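**Thema: Mastix gegen Fettflecken auf Tischdecken, taugt das was?**

**ghumman79:** Auf dem Markt in Stulstead schwört einer auf Mastix-Fleckenpaste. 10 Euro die Dose, angeblich für 1000 Wäschen. Ich glaub kein Wort. Hat die jemand probiert?

**Citlali_L:** Ja, bei Leinen. Olivenöl ging raus, Kerzenwachs nicht.

**ghumman79:** Bei wie viel Grad? Mit 60 geht Olivenöl auch ohne Paste raus.

**Citlali_L:** 40, über Nacht eingewirkt. Musst mir ja nicht glauben.

**t.joshi:** Gallseife. Kostet fast nichts und tut dasselbe. Diese Pasten sind doch alle gleich, nur die Dose ist anders.

**Fouzia S.:** Gallseife hat mir bei bedrucktem Stoff schon mal das Schwarz vergraut, also von wegen dasselbe. Meine Karodecke wasche ich seitdem nur noch mit Feinwaschmittel. 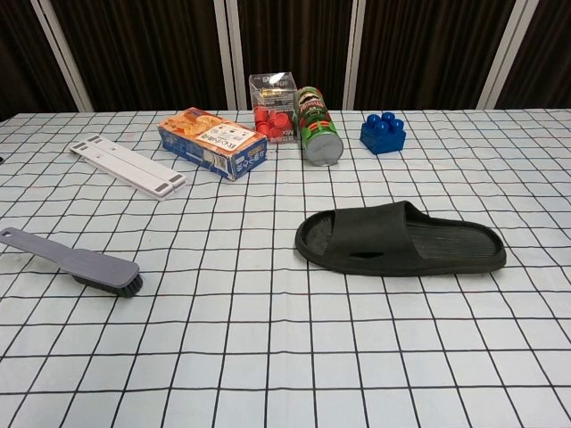 Weichspüler lasse ich auch weg, der legt sich bloß auf die Faser. Von der Paste halte ich trotzdem nichts, solange keiner sagt, was drin ist.

**t.joshi:** Vergraut von Gallseife? Eher zu heiß gewaschen.

**Fouzia S.:** 30 Grad. Nein.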